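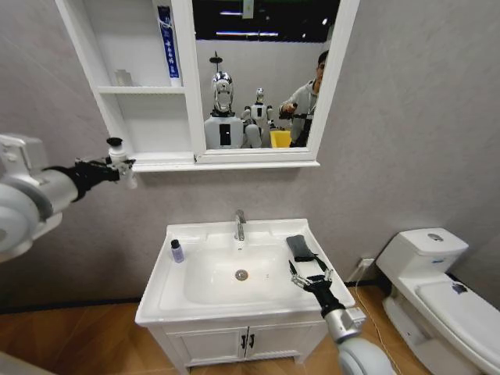 Guests at the Oldale keep saying in their reviews that the hot water in the upper rooms comes through too hot at first and then drops off, and one who stayed five nights asked whether anybody tests it between bookings. Comment passed to inspection. See items 7 and 8.

Oldale Guest House, Burkgate
Room and common area safety checklist
Inspection date: July 21, 2024
Inspected by: Jallum Lodging Inspections
Type of visit: routine, rooms occupied in part
Rating key: OK / Fix / Fix now / Not checked

ENTRANCE AND HALLS

1. Front steps and handrail: OK
Rail is firm. Paint is worn on the second step but the grip strip is still good.

2. Front door opens from inside without a key: OK

3. Hall lighting, all floors: Fix
One fitting out on the top landing. The spare bulbs in the linen closet are the wrong base. Order the right ones and keep two on hand.

4. Exit signs and emergency lights: OK
All came on when the test button was held. The one by the breakfast room is slow to start. Write it in the log and look at it again in August.

5. Halls clear of luggage, carts and folding beds: Fix
Two folding beds stored against the wall outside Room 203. They narrow the way to the back stairs. Move them to the storeroom. This was also noted on the last visit.

6. Stair carpet: OK
Tacked down on both flights. Slight wear at the turn.

GUEST BATHROOMS

7. Hot water temperature at the basin: Fix now
Room 203 read too high on the first draw and settled after a minute or so. The other rooms on that side did the same. The mixing valve needs service by a licensed plumber. Until then, put the hot water notice in each upper room and tell guests at check-in.

8. Water tests kept on file: Fix
Log sheet has gaps. Test one upper and one lower room at each changeover, and write down the room, the reading and your initials. A tick alone doesn't count.

9. Non-slip mat or strips in tub and shower: Fix
Missing in one ground floor room. Mats in the others are sound. Wash and hang them to dry between stays.

10. Grab bars: OK
Pulled by hand, no movement.

11. Wall cabinets and shelves fixed firmly: OK
Check the screws when you wipe down the shelves. Clear out anything left by the last guest before the next one arrives.

12. Toilet seat and base: OK
One loose seat hinge, tightened during the visit.

13. Extractor fans: Fix
Two have heavy dust on the cover. Both still run. Clean the covers, and do it monthly from now on.

BEDROOMS

14. Smoke alarm in each room: OK
All sounded. Next battery change is due in August.

15. Window locks and limiters: Fix
Limiter on the rear window of the family room has been taken off. Refit before the room is let to anyone with children.

16. Bed frames and slats: OK

17. Lamps, cords and outlets: Fix now
Bedside lamp in the family room has a split cord near the plug. Taken out of use by the inspector and left at the desk. Don't put it back in the room with tape on it.

18. Fire route card on back of door: Fix
The card in 203 shows the old back stair layout. Reprint.

KITCHEN AND BREAKFAST ROOM

19. Fridge temperature log: OK
Filled in daily.

20. Fire blanket and extinguisher: OK
Extinguisher tag in date. Blanket is partly behind the bread bin. Move the bin.

21. Toaster and kettle station: OK
Set back from the counter edge.

OUTSIDE

22. Parking area and path lights: Fix
Sensor light on the Paucar Lane side doesn't come on until you are past the gate. Tilt it down.

23. Trash and recycling: OK
Lids closed, kept away from the building.

24. Garden furniture: Not checked
Stacked and covered at the time of visit.

SUMMARY FOR OWNER

The "Fix now" items are 7 and 17. Send the plumber's invoice or job sheet when the valve is done, and a recheck of the hot water will be booked. No room needs to close if the notices are up and guests have been told.

All "Fix" items should be finished before the next visit. Item 5 has come up twice and will be marked "Fix now" if the beds are there again.

Recheck fee: $65, charged once however many rooms are tested.

Keep this sheet with the fire log at the front desk.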